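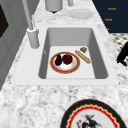 Section 4: Setting up the Sevico band

By Esperanza Nguyen-Tran
July

The Sevico band needs to be charged, paired and sized before you wear it for the first time. Choose somewhere flat and dry with good light, as the release catch on the strap is small. Keep the band away from a sink while the charging cover is open, even a deep one like the pale grey basin shown here, set into a speckled marble worktop. The band is splash-resistant only when the cover is fully closed. The steps below apply to both case sizes.

4.1 Charging

1. Slide the charging cover towards the buckle until it stops.
2. Place the case on the charging pad with the screen facing up.
3. Wait for the light to turn green. A first charge takes almost 3 hours.
4. Close the cover. You should feel it click.

Note: The light may flash amber for a short time at the start. Leave the band on the pad.

4.2 Pairing with your phone

1. Install the Binditz app and switch on Bluetooth.
2. Hold the side button until the screen shows a six-figure code.
3. In the app, choose Add a band, then type in the code.
4. Keep the phone and band within three metres of each other until the progress bar is full.

If the code disappears before you have typed it in, press the side button once for a new one. A band can be paired with one phone at a time. To move it to another phone, remove it from the app on the old phone first.

4.3 Fitting and changing the strap

The band comes with the standard Vomstead strap. Marchal leather straps are sold separately and use the same catch, but the 22 mm strap fits only the larger case.

1. Turn the band over and rest it on a soft cloth.
2. Press the catch with a fingertip and slide the strap out sideways.
3. Slide the new strap in from the same side, with the buckle half nearest the top of the screen.
4. Pull gently on both halves to check that they are locked.

Caution: Do not use a knife or screwdriver on the catch. Scratches to the case are not covered by the guarantee.

Caution: Take leather straps off before swimming or washing up.

4.4 Choosing a face

1. In the app, open Faces. There are 200 to choose from.
2. Tap a face to see it in each colour.
3. Tap Send to band and wait for the short buzz.

The band stores up to eight faces. If it is full, the app asks which one to replace. Faces with a moving second hand use more battery.

Comments

pollyw
The catch on mine was very stiff. It went in the end with the band face down on a folded tea towel.

Graham_T
Does the leather strap come in a longer length? I am on the last hole with the standard one.

marrowfat
Step 3 of pairing kept failing until I turned off battery saver on my phone. Might be worth adding to the guide.

pollyw
Graham, there is a long version in brown. I couldn't find it in black.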